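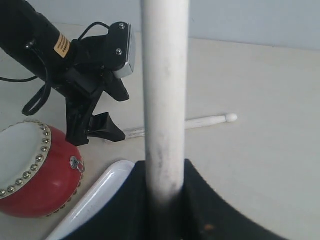

Rule one at Stalside was taped to the door of the practice room, and Njål Hedlund had written it himself in fat green marker: *Nobody plays until both arms know where the other one is.*

He read it aloud every morning, even when the room held only him and Avov, and Avov had been in there all night.

"Both arms," said Avov.

"Both arms," said Njål, delighted. He loved this part! Other people came to Stalside for the concert in November, when the hall filled up and the lights went down and a machine played a march for two hundred grandparents. Njål came for the rules. There were 61 of them in the binder now, and he could tell you which bruise or broken stick had brought each one into the world.

Rule 14, for instance: a stick is held firmly enough to stay and lightly enough to be pulled away by a child. They had tested that one with Njål's niece, who was six and pulled very hard. Rule 22: if a stick falls, it stays fallen until the arm nearest to it has said so. Rule 23, added the same afternoon, said that the other arm must wait.

"I'd like to propose one," said Avov.

Njål put down his coffee. In 119 mornings Avov had never proposed anything. It had asked questions, good ones, and once it had found a spelling mistake in rule 40. But a proposal!

"Go on," he said. "Slowly, I want to write it down."

"When a person walks in during a song, we stop. That is rule 3."

"It is. It's a fine rule."

"The person always says sorry. Then they go out again, and they don't come back." The arm nearest the window turned its wrist a little, the way it did when Avov was working something out. "I think we should stop, and then play one soft beat. So they know they can stay."

Njål clicked his pen open and shut. He thought of the woman from Sterar who had come by to look at the heating, backed out with her hand over her mouth, and sent the bill by mail. He thought of his niece, too, who had frozen in the doorway until he waved her in.

"It has to be soft," he said. "And the arm farther from the door has to play it. We can't have anything moving near a person who's only just come in."

"The farther arm," said Avov. "Yes. That's better."

"And only after a full stop. Two seconds - no, three."

"Three."

He wrote it out in green, crossed out a word, and wrote it out again. Rule 62. Then he went into the corridor, shut the door behind him, and stood there in his socks, grinning like a fool, until the drumming started up.

He gave it half a verse before he turned the handle.

The music stopped. One, two, three. From the far side of the room came a single tap on the drum, so light he almost missed it.

"Sorry," said Njål, out of pure habit, and came in.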